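Subtitles first, flags later

Everyone wants their songs and serials to travel. Ministers love saying it, festivals print it on tote bags.
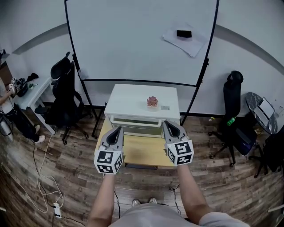
Yamila Medina wrote in to say I'd got it backwards last time, that money for touring comes before money for translation, because a singer on a stage needs no subtitles and a crowd will learn the chorus anyway. Fair point. Half of one.

A tour is one night. Saturday in a hall, lovely, then the van leaves. A drama sits there for years, and if the subtitles are rubbish people give up by episode 2. I did. Skendis, the one with the ferry family, 7 episodes, all my friends raving. The jokes came through as weather reports.

Linasero put 223 titles into its export catalogue in April. Guess how many had a translator's name in the credits. I looked, took me an evening. None that I could find. Cirnell at least pays a flat fee and prints the name, small, at the very end, after teh caterers.

So no, I don't want another gala. Give 100 translators a proper wage and a fortnight per script. Let them ring the writer and ask what the grandmother meant. Roman did that with its radio plays and people abroad still swap the recordings, scratchy as they are.

Medina's singers can have whats left over. I'd go and see them, too.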